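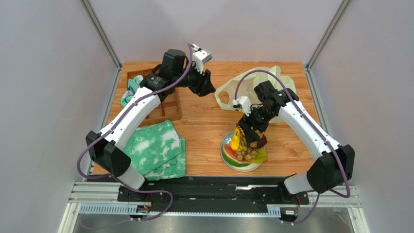
Search Search this site Enter keywords

The Encore Is a Lie and I Would Like My Coat

Let me describe the last four minutes of every concert I have been to since I was old enough to pay for one. The singer says good night. The singer says we've been beautiful. The band waves, somebody throws a pick, and they all walk off to the left. The house lights stay down. On the floor there are still seven guitars on stands, a piano with its lid up, and a roadie tuning the acoustic one that we all know is for the hit, which they haven't played.

And we scream. We stamp our feet and beg, as if there's a real chance that they've gone to the bus.

I have been thinking about this since October, when I saw Jarnora at the old seed hall in Brurthorpe. I like Jarnora. I own the records, including the one with the choir. They played for an hour and ten minutes and then went away for so long that the man next to me ate an entire sandwich. When they came back, Aksel Lykkegaard leaned into the microphone and said, "Oh, all right then," like an uncle being talked into a second piece of cake. The second piece of cake was five songs long and came with its own lighting design.

I don't mind being lied to by musicians. Half the love songs I care about were written by people who were dreadful to live with. What I mind is being given a part in the play and not being paid for it. My part is Crowd, Desperate, and I have to do it standing up, with my coat over one arm, when my train is at 11:20.

The encore used to mean something, or so I'm told by people who like to tell me things. In 1852 you could apparently hear the same aria three times in a night if the house was in the mood, and the poor soprano just had to get on with it. That was a real request. The audience wanted a thing, they yelled for the thing, and they got the thing again, slightly worse. Nobody had printed it on a sheet of paper and taped it to the floor beforehand under a dotted line.

The dotted line is what gets me. I've seen a lot of set lists, having gone through a phase of asking for them, and there is always a line. Above it, the show. Below it, the spontaneous outpouring. I have one from a Toft gig in 2000, back when they were still a three-piece and still speaking, and under the line somebody had written ENCORE and then, in smaller letters, "2nd ENCORE (if they're still there)." We were still there. We got the second encore. I told people for years that it had been a special night.

My friend Tharushi Weerakoon plays cello in other people's bands and has stood in more dark hallways waiting to be wanted than anyone I know. I asked her what they do back there. She said mostly they drink water and look at their phones. Once, on a tour she won't name but which I'm fairly sure I bought a T-shirt from, the drummer used the break to return a call from his dentist. The crowd was chanting. He had a finger in his other ear.

She also told me that it's a useful rest, that your hands hurt by then, and that a minute off your feet is worth having. Fine. I'm in favor of that. Have a chair. Have an intermission, like the theater does, and sell me a tub of ice cream with a tiny flat spoon. I would respect a band enormously if they said, "We're going to sit down for a bit and then we'll play the one you came for."

One person does do this, more or less. Sigrún Hafstein stopped doing encores two albums ago. When I saw her she got to the end and said, "This is the part where I'd go and stand behind a curtain. I'm going to stay here and play you three more, and then it's over." She played three more and then it was over. The lights came up so fast that people looked embarrassed, as though they'd been caught at something. On the way out a couple behind me complained that she hadn't done an encore. They'd had one. They'd just had it without the stamping, and they felt shortchanged by the amount of begging.

So I do see the problem, and it's us. We like being asked to ask. Kaj Overgaard, who books the hall in Brurthorpe and has heard me on this subject more often than he'd like, says that in his experience the bar does well, the bands get a breather, the crowd goes home hoarse and happy, and the only person who has ever brought it up is me. He then said that if I wanted to leave after the first good night, the doors were not locked.

I tried that. It was at the Geneton show, in the big room with 2589 seats, every one of them apparently between me and the aisle. I got my coat on at "You've been wonderful." I apologized my way along a whole row, went up the steps, pushed the door open, and heard the first two notes of the song they hadn't played. I stood in the doorway for all of it, half in the lobby, wearing a scarf, and I'm sorry to report that I sang. An usher asked me to pick a side.

I missed the train, too. The next one was at 12:05 and was full of people from the show, all of them saying wasn't it great how they came back.

Posted 6/2/18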